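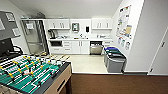 Re: Dial register, Brerardale entries

Date: 2025-09-27

Having now read the Amoah list from one end to the other, I can't share the enthusiasm for copying it straight into our own register. It has 276 entries for Brerardale and the valley above it. I went out in September with the printout and looked for the ones within reach of my bicycle. Results below, for what they are worth.

An earlier message on this list said:

> The Amoah list is far and away the fullest record of dials
> in the district, and the compiler clearly visited every site.
> I propose we take it over whole and correct any slips as
> they turn up. That would bring our register to 2,929 dials
> at a stroke.

"Clearly visited every site" is the part I stick at. Take Nelavberg chapel. The list gives a vertical slate dial on the south wall, "gnomon complete, numerals sharp". The south wall has been rendered, and by the look of the render it was done long ago. I walked the whole building and found a patch of four plugged holes near the porch, which might once have held a dial or might have held a lamp bracket. I wouldn't like to put either in print.

The Isside entry is worse. It describes a declining dial on the mill gable, and the wording matches, comma for comma, the entry for the school at Nelavberg. Two dials may well be alike. Two gables are unlikely to face the same number of degrees west of south, and these don't: I took a compass to both, allowed for the iron gutter at the mill by standing well back, and they differ by more than any error of mine. One of the entries has been copied from the other, and I suspect the school is the real one. It at least has a dial on it.

Then there is the pillar dial in Brerardale churchyard, listed as "octagonal plate, signed". The plate is round. There is some scratching under the noon mark which a hopeful person could read as a signature — I am not that person. The gnomon is set for a latitude a good deal further south, so I would guess it was bought from a garden supplier and put on an older shaft. The list dates plate and shaft together as one piece and offers no source.

None of this makes the list worthless. Where I could check the church dials along the river road, the positions were right and the mottoes were given correctly, down to a misspelling I had assumed was the compiler's. But a register that takes everything on trust and promises to mend it later will, I think, stay unmended. We still have queries open from the last batch we took in that way.

What I'd ask is that nothing goes in without a dated visit or a dated photograph, and that unvisited entries sit on a separate page marked as reported only. 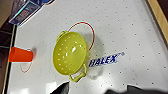
Amoah replied off list, and agreed to my passing it on, that the Isside text was a pasting error, that the chapel dial came from an old parish guide, and that the round plate must have been swapped after the visit. The first two I accept. On the third I'd like to see the notes, as the lead round the plate looks old to me.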